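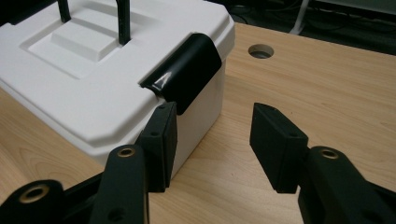
White storage box, lid on, black latch clipped down. 

Latch boxes – getting them clean, getting them shut, keeping them that way

Quick page this one, between school run and dinner. Had a few emails after the pantry post asking how I look after the plastic tubs with the clip-down lids. So, everything I know, no particular order.

Washing

Warm water, dish soap, soft cloth. No scourer. Matte white plastic goes shiny in patches if you scrub it and you can't get the matte back. Learned that on my first one.

Greasy film on the lid – bicarb paste, thin, leave 12 minutes, wipe. Rinse twice. Bicarb dries chalky in the corners and you'll be finding it till March.

Lids with a recessed panel on top collect everything. Flour, dust, dead moths. Old toothbrush round the border of the recess, then a dry cloth pushed in with a butter knife. Butter knife, blunt side.

Not in the dishwasher. Some say top rack is fine. Mine came out with a curve in the lid and has never sat flat again, lives in the shed with the tent pegs now.

Dry with the lid off. Overnight if you can. Put it away damp and shut it and you'll smell it next time, sort of a wet dog thing.

Latches

Glossy black clips show every fingerprint, so a wipe with a bit of vinegar on a paper towel. Not loads.

Stiff clip: don't force it. Press the lid down with the flat of your other hand right beside the latch, then close it. Nine times out of ten the lid just wasn't seated. If it still fights you have a look along under the rim for grit, rice, a bit of label.

Loose clip: usually the hook bit has worn. Take it off if it comes off (most do, flex it gently, don't lever with a screwdriver) and swap with one from the side you use less. Buys you another year or so.

Sand in the hinge after a beach trip – hose first, THEN open and close it. Other way round grinds it in.

I don't oil them. Prasert Panyasiri wrote in to say he uses a smear of silicone grease on his and has done for ages, so if you want to try it go easy and keep it off anything that holds food. Cooking oil is a no, goes sticky and collects fluff.

Handles

Anything heavy, hands under the base. Handles on a lid are only as good as the latches holding the lid on. I once lost a whole box of preserving jars on the back step at my sister's in Miminstead that way, apricot jam down three stairs and the ants had it by lunch.

Wipe round the foot of the handle where it meets the lid, thats where the grime sits.

What goes in

Craft stuff, candles, spare batteries, first aid, picnic things, the good tablecloth. Kids' winter hats.

Not: anything still warm. Not potatoes or onions, they want air. Not paint, lids aren't that tight whatever the sticker says.

Heavy on the bottom, obviously, but also flat on the bottom. A lumpy base layer means everything above it tips and you end up squashing the lid down to get it closed. If the lid needs squashing, take something out.

Labels

Side, not top. Soon as you stack them the top is useless. I put mine on the short end and always the same end so they all face out.

Masking tape and a marker does it. Comes off clean if you peel it slow, and if there's goo left, eucalyptus oil on a cotton ball, then soap. Test underneath first, it can dull the colour on some plastics.

Stacking

Overhanging rims are handy for grabbing but they catch on the shelf above, so leave a couple of fingers of room. Measure shelf height to the top of the handle and not the lid. Did a whole set of shelves 40 mm too low once. Unscrewed every one of them.

Keep out of the window. White plastic yellows in the sun, faster than you'd think.

On the table

Slide nothing. Lift. Grit on the bottom of a box will put a line in a light wood top in one go and pale timber shows the lot. Tea towel down first if you're packing, shake it out after. For light scratches I use the Barell wax, the clear one, rubbed in along the grain and buffed after ten minutes or so. Nilsuwan do a similar one in a tin, a bit softer, smells better.

Next up is the linen cupboard, if I ever get to the botom of it.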